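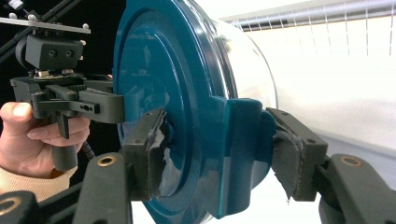 Keeping your work papers at home
Household tips, Fostgate staff pages

Most people who work for the town end up with a drawer full of payslips, leave cards and pension letters. Sort it once, in January if you can, and it takes ten minutes a month after that.

Start with four folders: pay, leave, pension, and everything else. Appointment letters and any change of grade go in with pension. Length of service is worked out from them, and the office at Siruvbridge will ask for the originals.

Payslips. Keep every slip for the current year and the one before. Older ones can go once you have checked them against the yearly statement. A standard lever arch file takes roughly 200 sheets before the rings start to gape.

Leave cards. Copy the card before you hand it in. Write the balance in hours on the back, in ink. Grigoris Theodorakopoulos in the Bridullow depot lost 60 hours of carried-over leave on paper and got them back with a photocopy.

Staples and clips. Take out metal paper clips, which rust and mark the page. A single staple in the top left corner is fine. Don't use sticky tape on anything with a signature.

Damp. Lofts and garages are poor places for paper. A shelf in a bedroom cupboard is better. If a letter does get wet, lay it flat between two sheets of kitchen roll, change them every few hours and keep it off the radiator.

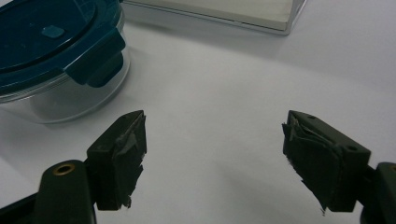 Glass food container with a teal lid

Faded print. Thermal receipts for travel claims go blank in a warm drawer. Photocopy them the same evening and pin the copy to the claim form. Claims over 185 need the line manager's initials on each page.

Shredding. Anything with your staff number on it should be shredded or torn small before it goes in the recycling. Feed a cheap shredder five sheets at a time and oil the blades now and then.

Moving house. Send the change of address form before you move, and carry the pension folder yourself.

Page kept by Charalambos Chatzigeorgiou. Corrections to the staff desk, before noon.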